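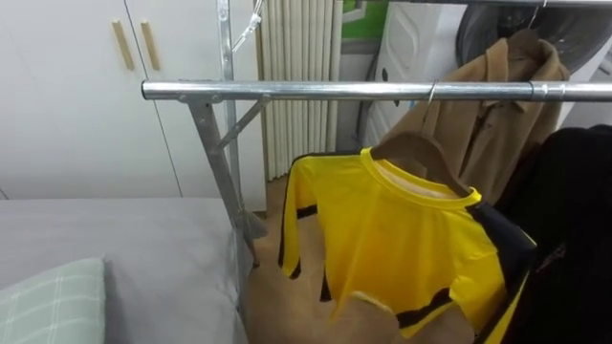
Let people dry their washing where they live

The new rules for the Geraghty building came through every door in June. There are 6 pages of them, and page 4 says that no laundry may be dried on balconies, at windows or in "any area visible from the street". Residents are asked to use the tumble dryers in the basement instead.

I have lived in rented flats most of my adult life and I have seen this rule in nearly all of them. I think it is a bad one and landlords should drop it.

The usual argument is that washing looks untidy. It looks like washing. A street with shirts out on it is a street where people live, and my grandmother's generation would have been puzzled to hear that a clean sheet could lower the tone. The cars parked below my window are far uglier and they have a page of rules protecting their right to be there.

Then there is the cost. I kept a note of what I put into the basement machines over a year and it came to £297. That is for one person who owns few clothes. The family upstairs must pay a great deal more.

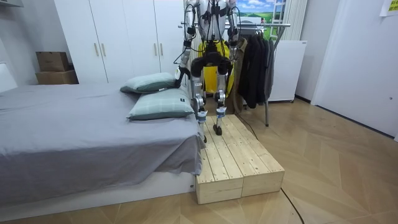
Damp is the stronger argument, and I take it seriously. Clothes dried in a closed bedroom in winter put water into the air and some of it ends up on the wall. But the rule makes this worse. Someone who can't use the balcony and can't afford the dryer will dry indoors with the window shut. If the managers are worried about mould, they could fit a decent extractor fan and allow a rack outside on dry days.

My sister's block in Sturkeo did this. Each flat has a low rail fixed inside the balcony, and the old rule was crossed out. She tells me there have been no complaints.

I have written to the managing agents asking for the same here and would encourage other tenants to write too.

Colm Cronin

Comments

Marian T: Same rule in our place. Everyone ignores it until an inspection is due.

dpw: Sheets on a balcony do block light for the flat below. A rail would be fine with me.

Old Peg: I have dried outdoors all my life and will carry on.

Contact us | © Flerier | Back to top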